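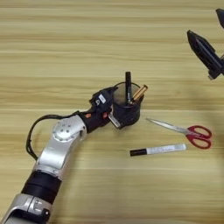

Ticket 1496: label printer skips every other label. The Covano prints fine from the test page but feeds a blank after each real job. Driver reinstalled, no change. I'm working with it on a light wooden tabletop, so the label sensor isn't picking up glare from a dark glossy desk. Roll size is set to 50 mm.
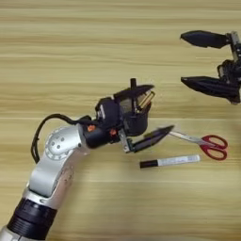 Makgate support replied that the gap setting resets after firmware 211 and has to be saved twice.

Saved twice, power cycled. Still one blank per job. 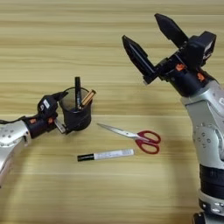

Step 2: Clear the stored templates
Done. Blanks stopped. Leaving ticket open until June.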